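Brerkine folding work table, four months in

The listing calls it "shop grade." I have seen that phrase on a lot of things that belonged in a dorm room, so I gave the Brerkine until December before writing anything down.

Setup is quick, I'll give them that. The legs lock with 3 pins and the pins hold. The manual claims 50 pounds per side, then on the back page says to keep heavy loads centered. Which is it? I went with the back page.

The top is the part I don't trust. Mine has a slight sag toward the middle and a ruler shows it. Skanenau, the seller, told me this was "within range" and never said what the range was.

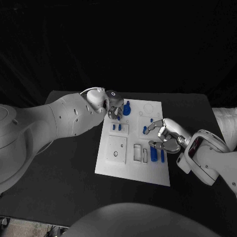

Height is 26 inches at the lowest setting, too low for me to stand at and too high for my stool. My old Muletti had one height and it was the right one. It also cost less and weighed more, and I miss the weight every time I use a hand saw.

Would I send it back? The return window closed in March of never, as far as I can tell from their site. I'll keep it for glue-ups and painting. For sawing or anything with a vise, look elsewhere.

Posted Wednesday, December 14, 2022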